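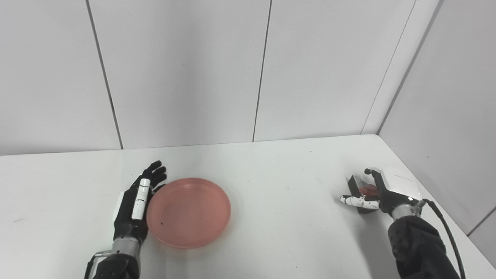

Supper club at Sesdale - your questions

Do I need to book?
Yes please! I cook for 22 and no more, so drop me an email by the Tuesday before. If we're full I'll put you on the waiting list, and people do cancel, so don't give up.

How much is it?
£33 a head for four courses, tea and coffee included. Bring your own wine or beer, I don't charge corkage.

I'm vegetarian. Will I go hungry?
Not in my house. There's always a proper veggie main (last month it was a leek and barley thing that I ended up eating cold for breakfast two days running). Vegans, give me a week's warning so I can sort the pudding.

What about allergies?
Tell me when you book, even if you've told me before. I use nuts and sesame all the time in a small kitchen, so I can't promise there won't be traces.

Can I bring the kids?
Over-tens are very welcome. It does go on a bit - we sit down at half seven and pudding can be nearly ten.

Who's cooking?
Mostly me, Lai-ching. Chih-ming Fu does the bread and the April menu is all his, dumplings included.

Where do I park?
On the lane, but please leave Mrs Iyer's gate clear. The 810 bus stops at the bottom of the hill and the last one back is at 20 past ten.

Can I have the leek recipe?
Go on then, email me.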